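Simulated demonstration collection

Simulated demonstration collection is the gathering of example movements for a robot learning system inside a computer simulation. A person guides a virtual arm through a task, and the program records each step.

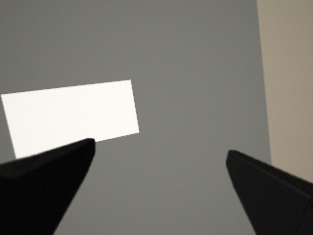
Background

A learning system of this kind is not given written rules for a task. It receives many examples and tries to copy the relation between what the camera sees and how the arm moves. On a real robot, one example may take several minutes, as the objects must be put back by hand every time. In a simulator the starting positions can be set again at once, and the same start can be repeated exactly.

Method

The operator usually controls the arm with a hand controller or a keyboard. In the Willonance simulator, the arm position, the opening of the gripper and the camera view are saved together 30 times per second. One complete attempt is called an episode. Before each episode the program changes the position and the angle of the objects by a small random amount, so that the system does not learn only one path.

Many collections use a camera fixed near the wrist of the arm. From this place both gripper fingers are in view together with the surface below them, and the distance between a finger and an object can be judged more easily than from a far camera. The disadvantage is that a finger can hide part of the object. For this reason some groups record a second view from the side.

Scenes are often kept very plain. A flat surface in one colour and a blank panel are enough for early work on reaching and alignment. Textures, shadows and further objects are added later - sometimes to the same episodes, which are then rendered again.

Selection of episodes

Not every episode is kept. In the Plarnico collection, which was recorded by eight operators, 1,832 episodes remained after checking. Episodes were removed when the object left the work area or when the operator stopped for a long time. Failed grasps which the operator then corrected were kept and marked, as they show the system how to recover from an error.

Limits

Contact between objects is calculated in a simplified way, and thin or soft things are difficult to simulate well. A system trained only on simulated examples may therefore perform worse on a real arm. A common answer is to add up to 100 real episodes at the end of training. The opinions about the best proportion are divided.

Related articles
Adley gripper
Episode (robot learning)
Plarnico collection
Ruchti alignment task
Willonance simulator
Wrist camera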